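Prastow Photo Viewpoint Kit

The Prastow kit is a tripod and camera mounting set for landscape and visual assessment work. It is put together for consultants who need baseline photography and verified views to support a planning application, and it packs into one shoulder bag.

Each kit contains a levelling base, a panoramic head with click stops, a plumb line, a set of ground pins and a height staff marked in millimetres. The head can be set to click every 10 degrees for stitched panoramas, or locked for single frames with a 50 mm lens. Camera and lens are not included.
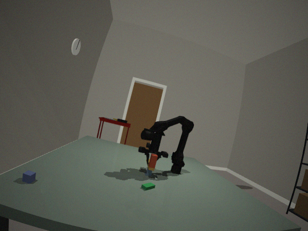 The levelling base adjusts separately from the tripod legs, so the head can be trued up on a slope without moving the centre point. Ground pins are bright orange and come in a packet of 50. Leave one at each viewpoint if you expect to go back for winter photography in January, when the hedges are bare – it saves a lot of time with the survey crew.

Two versions are available. The Prastow Ha has aluminium legs and suits most rural and suburban sites. The Prastow Tralto has carbon fibre legs and a taller centre column, for viewpoints behind walls or roadside banks. Parts are interchangeable between the two.

Specifications
Weight with bag, Tralto: 2,350 g
Eye height setting: 1.6 m, marked on column
Click stops: 10, 15, 20 and 30 degrees
Warranty: two years, parts and labour

Hire
Either version can be hired by the week. A refundable deposit of $300 applies. Please return the kit clean, with the plumb line wound on its spool. Missing ground pins are charged at cost.

Spare plates and bags are listed under Accessories.

Page updated 26 Jun 2019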